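Speaker notes: Do we need the flowers?
Facilities and front-of-house session, August 2024
Allow 25 minutes plus questions. Slides are mostly pictures, so don't read off them.

OPENING

Start with the invoice, no greeting. 4,000 dollars over the year on fresh arrangements for one reception counter and two meeting rooms. Let people look at it.

Ask for a show of hands: who remembers what was on the counter when they walked in this morning? Wait longer than feels comfortable. At the Bravby office the same question got a lot of looking at shoes.

Say up front that I like flowers. I have them at home. My quarrel is with what gets claimed for them in a workplace, usually by the people selling them.

THE CLAIMS

Three suppliers pitched to us in June. All three had a slide saying flowers lift mood and productivity. None of them could tell me who was measured, for how long, or what "productivity" meant. One sent a follow-up link to a survey of 41 people, all of whom had just been handed a free bunch. I'd be in a good mood too.

Don't get drawn into the wellness argument here. If somebody raises it, ask for the study and move along.

ARTIFICIAL: WHAT YOU GET

This is where most of the room will be leaning, because the price looks so good. Plumomow quoted 261 dollars for a full set of stems, two colours, reusable. Boateng came in higher and threw in vases we hadn't asked for.

My view is that artificial is fine, with conditions. The colour is always a bit too sure of itself. Blue is the worst offender. A real garden rarely gives you that blue, and putting pink tulips alongside it gives the game away from across the foyer. Vase choice matters more than anyone selling stems will admit.

Next two slides, one after the other, and give people time to look. 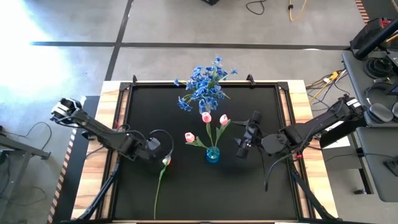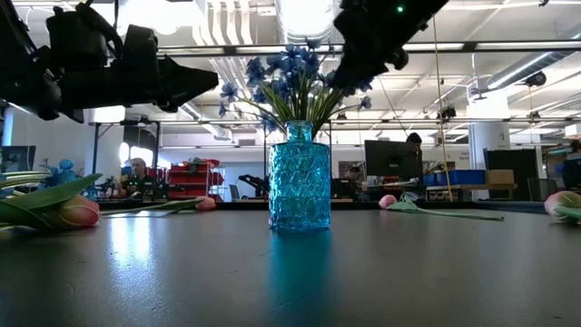

Blue vase, pink tulips, blue flowers with small star-shaped petals.

Ask which they'd put on their own counter, tulips or blues. Expect a split. Then ask whether they'd have both in the one vase. My answer is no, and I'll argue it with anybody over the sandwiches. The small-petalled stuff is filler. It makes a decent cloud by itself and it clutters up a tulip, which has one good shape and wants some air.

Points to make on arranging, quickly:

Odd numbers. Everyone repeats this rule and I have never seen it defended. Three tulips look all right. So do four, if you stop lining them up like fence posts.

Height. Cut or bend the stems so the heads aren't all level. The wire in a cheap stem will usually take a bend near the base. It won't take many.

Narrow neck or wide mouth. A narrow neck holds a small bunch where you put it. A wide mouth lets everything slump to one side by lunchtime, and then someone jams newspaper down the middle.

Coloured glass. Hides the ends of the stems, which on fakes are never pretty. Clear glass with fake stems is a mistake. Clear glass with fake stems and real water is a worse one, and we did it for a month.

DUST

Slow down here. Nobody budgets for dust. Rodex, who do our cleaning, charge artificial arrangements as "detail items" and we didn't read that line until the second bill. Little petals are murder to clean. Tulips you can wipe with a damp cloth.

Pass around the grey one from level two. No need to say anything while it goes round.

WHAT WE'RE TRYING

One vase on the counter, tulips only, swapped when they look tired. Nothing in the meeting rooms, where the flowers mostly got shifted onto the floor to make space for laptops anyway.

I'm not convinced we need even the one. We've had 1,000-odd visitors sign in without it, and the complaints were all to do with the parking.

QUESTIONS

Likely ones: hay fever (a fair point for fakes), pot plants (separate budget, not mine), native flowers (lovely, dear, drop bits everywhere).

If time runs short, skip pot plants. Leave the invoice up while people pack their bags.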